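Braltow Forums > Phones & Carriers > Upgrade Talk

Topic: Anyone else skipping this upgrade cycle?

telma_c
OK so my carrier texted me Wednesday to say I'm "eligible," which I'm pretty sure I have been since I walked out of the store with this one. The deal is 300 off if I trade in and sign up for another three years. My phone is four years old, the battery is at 81 percent health and I can't name one thing it won't do. I keep opening the order page and closing it again. Is anybody holding out this year, or am I going to regret it when trade-in values drop in the fall?

wurnton_dave
Holding out. Third year running. I had the battery swapped in May at the little repair counter in Wurnton, came back an hour later and it felt like a new phone. People blame the whole phone when it's just a tired battery.

Itziar Pacheco
I was you last year, Telma, and I caved, and I'm sorry to say I love it. The camera alone! My old one made every indoor photo look like soup. But read the trade-in terms before you do anything. Mine wasn't 300 off the price, it was a monthly credit spread over the whole contract, and if you leave early you lose whatever is left. I only found that on page four of the PDF.
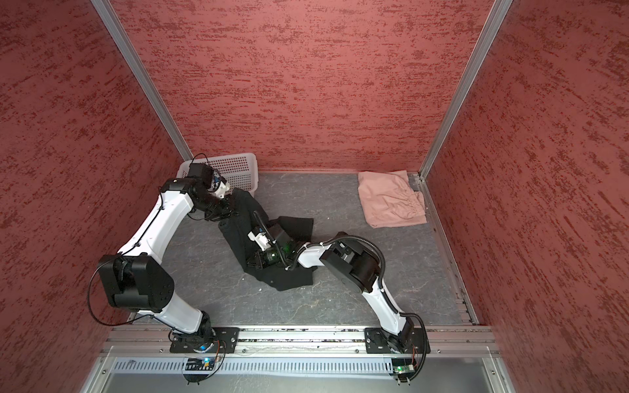
And the credit didn't show up until my third bill, so for two months I was paying full price and calling them on my lunch break. They fixed it in the end but ugh. Screenshot the offer page, with the date showing, before you click anything.

telma_c
Oh that's sneaky. I just checked and mine is bill credits too. It's in gray text under the big number.

baltasar_b
I'll be the one who disagrees. Bill credits are fine if you were going to stay with the carrier anyway, and most people do. I've had the same plan for nine years. You get a new phone every three, you pay less than retail, and you always have security updates. What's the big scandal? My mom (Adoración Bustamante, hi Mom, she reads this board) held on to hers until her bank app stopped opening and then she had to buy whatever was in the store that afternoon. Paid 489 for a phone she didn't even want.

Adoración B.
I wanted it a little. The color is nice.

wurnton_dave
Balta you're skipping the part where the "discount" only works on the expensive plan. I priced it out last time. The plan you have to be on is 30 a month more than the one I've got. You do that for three years and tell me who got a deal.

baltasar_b
Depends what's in the plan! I use the hotspot every single day. If you don't, sure, stay on the cheap one. I'm not saying it's right for everybody, I'm saying it's not a scam just because you don't like it.

Sieglinde R.
Coming at this from a different side. I buy refurbished, two models behind, and pay in full. I've done it for my last three phones and only had one dud, which the shop took back without a fight. What I look for is how many years of updates are left, then battery health, then whether the screen has been replaced. Scratches on the back I don't care about, it goes in a case. Storage I do care about, since I never delete a thing and neither does my daughter.
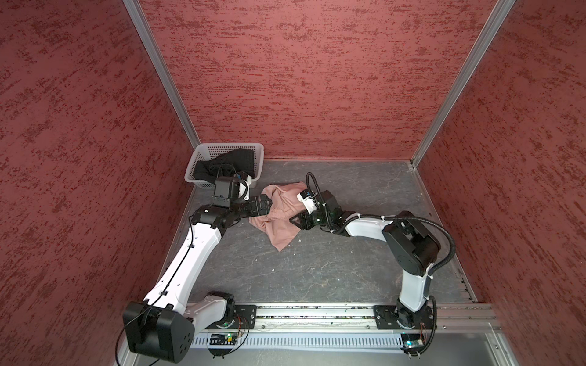
The other thing with refurbs is timing. Prices slide in the weeks after a launch, when everybody's trade-ins land on the market at once. I set up an alert and wait. Last time I watched the same model come down by 51 over one weekend and bought it before breakfast. If you're in no hurry (and Telma, it sounds like you're in no hurry) I'd do that.

Itziar Pacheco
Which shop, if you don't mind saying? I tried one and the phone arrived locked to another carrier. Never again, I said, but I could be talked into it for my son.

Sieglinde R.
Clultov, the online one. Filter for unlocked. They hide that filter at the bottom of the list for some reason.

baltasar_b
I'd still want a real warranty. A year from a reseller isn't the same as walking into a store.

Sieglinde R.
It was a year from the reseller and I did use it, that was the dud. New phone in five days. I've waited longer than that standing in line at the carrier store, or it felt like it.

telma_c
OK you've all been super helpful, even the arguing. I think I'm doing the battery first. Dave, do they need an appointment, and do I have to wipe it before I hand it over?

wurnton_dave
No appointment when I went. They didn't ask me to wipe it but I backed it up anyway. Go early, they get busy after lunch.

cârstea77
wait is 81 percent bad?? mine's at 74 and I thought that was good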